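What is a television reboot?

Sometimes a television series ends and, years later, a new version of it is made. This is called a reboot. It usually keeps the title and the main idea – but it may have new actors, new writers and a new setting.

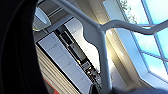 My mum watched the old one and I watch the new one, so which is the real one? wrote Nørgaard, aged 12.

Both are real. A reboot does not replace the first series. A revival is slightly different: the same actors return and play the same characters, who are now older.
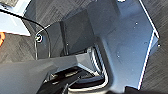 According to Leif Mikkelsen, a new version should make sense to viewers who have never seen the old one. Many writers agree. They explain the important facts again in the first episode.

Who decides?
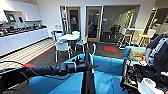
Reading time: 2 minutes

A company must own the rights to a story before it can film it. The rights are a legal permission. The children's serial Pultarus ran for 292 episodes, and its makers had to ask the owners before they could begin again. The new Pultarus started in September with five episodes.

Words to know

Cast: all the actors in a programme.
Pilot: a first episode, made to test an idea.
Spin-off: a new series about a character from another one. 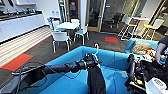
A garment on a white plastic hanger

Costumes may change in a reboot too – ask an adult which clothes they remember from their favourite series.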